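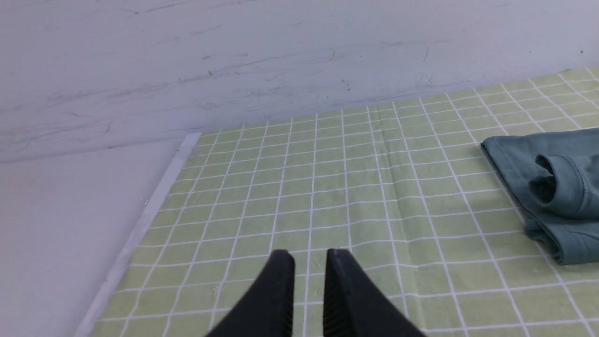 Speaker notes – Feeding people at a village hall lunch

Slide 1. Start
Say hello, give my name, thank Lillura for the room. Mention the fire exit and that there is tea at the back. Ask how many have cooked for more than 20 people before. Wait for hands. If most of the hands go up, skip the first part of slide 2.

My background: I ran the monthly lunch at Stukness hall for six years. Before that I cooked in a school kitchen. I am going to talk about planning, buying and serving. I won't say much about recipes. There is a sheet of those by the door.

Slide 2. How many will come
Our first lunch was in January. We put up posters, took no names and cooked for 60. We served 109. The last people through the door had soup, bread and half a baked potato each.

After that we took bookings by phone and on a paper list in the shop. Bookings are never exact. People bring a sister, or stay at home when it rains. I cook for the number on the list plus one in ten.

Ask the room: who takes bookings, who doesn't? Let two or three people answer. Don't let this run past five minutes.

Slide 3. The menu
One main dish, one version of it without meat, one pudding. We tried a choice of two mains once and the queue went out into the car park while people made up their minds.

Dishes that hold well: stews, pies with a mash top, baked rice, lentil dishes. Dishes that don't: anything fried, plain pasta, green veg cooked early. Cabbage can be sliced the night before and cooked in small batches while people are eating.

Tell the story about Mojtaba Zarei and the rice. He came as a guest, saw me trying to boil it all in one pot, and offered to do it next time. He washes it, parboils it, drains it and finishes it in the oven in deep trays with a lid of foil. We have done it that way ever since. Give him the credit, he may be in the room.

Slide 4. Buying
Show the price list. We bought dry goods from Lurkov, who deliver, and veg from the Nikolaidis stall on the market. Order veg a week ahead if you want whole sacks. Ask for the bill to be split if the hall and the cook are paying for different things. I didn't, and spent an evening sorting it out.

Keep every receipt in one envelope. Write the month on the front.

Potatoes: I allow 200 grams a head, peeled. Bread: one and a half slices. Most people will say they don't want bread and then take it.

Slide 5. Allergies
Slow down here. Read the slide out in full.

– Ask when people book, and ask again at the door.
– Keep packets until the meal is over, so you can check the label.
– Use a separate spoon for each tray.
– If you don't know, say you don't know.

Somebody usually asks about the rules for labelling. I am not the right person to answer that. Tell them to ring the food safety team at their own council before the first lunch.

Slide 6. Setting out the hall
Long rows get more people in, but they make it hard for anyone with a stick or a frame to get to a seat. We went over to tables of eight with a wide gap down the middle. Keep two tables near the door for people who can't walk far.

Cloths: wipe-clean ones save washing, fabric ones look nicer and cut down the noise. We use fabric for the Christmas lunch only. Fold them while they are warm from the dryer or you will be ironing until midnight.

Put jugs of water out last. Children get to them.

Slide 7. Serving
Two people on the main, one on veg, one on gravy. Gravy always slows the line down – put it in jugs on the tables if you have enough jugs.

Doors at noon, first plate at half past twelve. Puddings go out when the last main has been served, even if the early tables are looking round for theirs.

Slide 8. Clearing up
Have a washing-up rota written down before the day. Leftovers: cool quickly in shallow trays, lid on, fridge. We let people take a box home if it was cooled in time. Anything that had stood out on the counter went in the bin.

Questions
Likely ones: what we charged (roughly 6 pounds, children free), insurance (ask the hall), whether I would do it again (yes, with a bigger oven). Finish by ten to four, the room is needed.

Last updated: January

Contact: use the form on the talks page
© Stukness Hall Lunches. Back to top
This site uses cookies to remember your settings. Accept / Manage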